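1154 reads · 11 comments · 4 shares

4. Mixing by hand at the drinks table

4.1 Why a section on stirring

Readers who have followed us this far may wonder why a paper on home drink making should stop for a whole section over something as small as a spoon in a glass. We wondered the same thing when Rafia Jafri first suggested it, and it took her most of an August to talk the rest of us around. Her argument, which we have come to share, was that people will tell you at great length what they put into a cold drink (the syrup, the juice, the water, the order they all go in) and then finish with "and then you stir it," as if that last part took care of itself. In the written recipes we gathered from households in Onirville, stirring hardly ever got more than three or four words. In the interviews, once we started asking, people had a great deal to say about it!

We collected 174 interviews in all, most of them at kitchen tables and a few on porches. The people we spoke with were generous with their time and with their drinks, and we are grateful for both. What follows draws on the parts of those conversations that dealt with diluting and mixing: the moment when something thick, sweet or strongly colored meets plain water and has to be made into one drink.

4.2 The spoon and the glass

The long spoon came up again and again. Many households keep one that is used for nothing else, and it often lives in the wrong drawer, in with the skewers and the spare candles, so that every new member of the family has to be told where to look. People liked a spoon that stood well clear of the rim, and they liked a thin handle, for the simple reason that a thick one pushes the drink up and over the side of a small glass. Those who made do with an ordinary teaspoon described a different motion altogether — short and quick, with the fingers nearly in the drink — and several of them laughed as they showed us.

Glasses were a matter of taste. A short glass is quick to mix in and easy to spill from. A ribbed one was thought handsome, and more than one person said it felt better in the hand, though they admitted that it hides whatever has been left behind on the walls. The speaker we call Lehner (the name of her street, used here at her request) rinses hers between colors and thinks poorly of anyone who doesn't. Her neighbors on the Jirkitz side of town pour the second drink straight onto the last of the first, and say it tastes of both and is none the worse for that.

4.3 Water, color and strength

Nearly everyone judged strength by eye. We had expected more talk of measures, and Rafia had brought along a little marked beaker from Lenano, our partner in the fieldwork, which was admired politely and almost never used. People held the glass to a window, or set it on something pale, and looked. A white table turned out to be a great help here, as a weak green or a thin yellow is easily lost against dark wood. Figure 4 gives an idea of the sort of table we mean, with its glasses, its spoons and the drinks in their different colors.

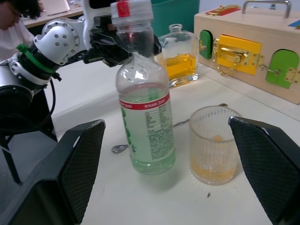
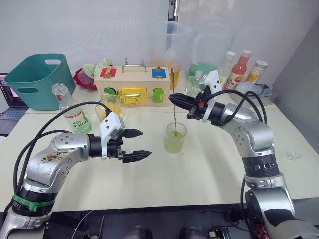

Figure 4. Mixing on a white tabletop. First picture: bottled water, with a ribbed glass in front of a bottle of yellow-orange liquid. Second picture: a long metal spoon in a short glass of pale green liquid.

How long to go on stirring was the question that divided families. One group, mostly older, stirred until the color was even from top to bottom and then kept going a while out of habit. Another group stopped early on purpose, because they like the last mouthful to be the sweetest, and would be quite put out to have it mixed away. We heard both views defended at the same table, between a mother and her grown son, with real feeling on either side.

There was more agreement about direction, although it was seldom put into words until we asked. People mostly stirred the way their hand wanted to go and then turned back once or twice near the end, to catch what had settled. Lehner lifts the spoon as she turns it, so that it goes up and down as well as round, and she taught us to do the same. It does seem to bring the syrup up off the bottom sooner, and we have taken her way of doing it as the starting point for the comparison of thick and thin syrups in the next section.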